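[Indham-home] Re: Decanting everything, is it worth it?
From: Pui-shan Cheng
To: Indham household list

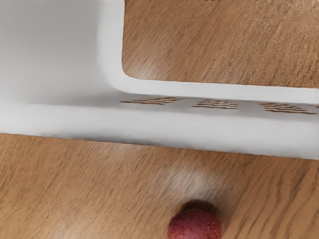 White plastic container on a wooden table, inside corner and rim.

Sumaiya Miah wrote:
> I finally did the pantry over August, all of it. Flour, rice, lentils,
> oats, cereal, the lot, out of the bags and into matching tubs. It cost
> me a bit over 90 dollars but I'm sure it will pay for itself, because
> the articles all say food keeps twice as long and you stop buying
> doubles. Has anyone else done this? I'm thinking of doing the
> fridge next.

Sumaiya, I'm glad you like how it looks, and I mean that. But I'd hold off on the fridge.

"Twice as long" as what? I have seen that line in three places now and not one of them says. White rice in a dry cupboard keeps for years in the bag it came in. So do dried lentils, though the old ones take forever to soften. If your oats were going stale before you could eat them, I'd believe a tight lid helps. Were they? In my house a bag of oats is gone in two weeks.

Brown rice and whole wheat flour are different, they do go off, and I keep mine in the freezer. I don't see how a nice tub on a shelf changes much there.

As for paying for itself, I write down what we throw out. I started when the grocery bill went up and never stopped. Last year the dry goods on that list came to 31 dollars, and most of that was a sack of chickpea flour I bought for one recipe and didn't like. No container would have saved it. The rest of the list was salad, bread, leftovers and half a jar of everything. So if I spent 90 dollars to protect the pantry, I'd be waiting a good while to see it back, even if the tubs worked perfectly.

Two questions for you before you buy more:

Did you keep the cooking directions and the dates? I poured a bag of barley into a jar once and threw the bag out, and I've been guessing at the water ever since.

What do you do when there's still some in the tub and you open a new bag? If you pour the new on top, the old stuff never gets eaten. If you don't, you now have a tub and a bag, and you are back where I am.

Moths are the one argument I take seriously. We had them in the old place on Tirkov Street and they went straight through the paper flour bags. Hard-sided containers with a real seal would have kept them to one bag. I used big pickle jars from the deli after that, which were free, and they still smell very slightly of dill.

If someone on the list has kept track, with before and after numbers, I'd like to see them. "It feels like we waste less" doesn't count, I felt that way too until I wrote it down.

Pui-shan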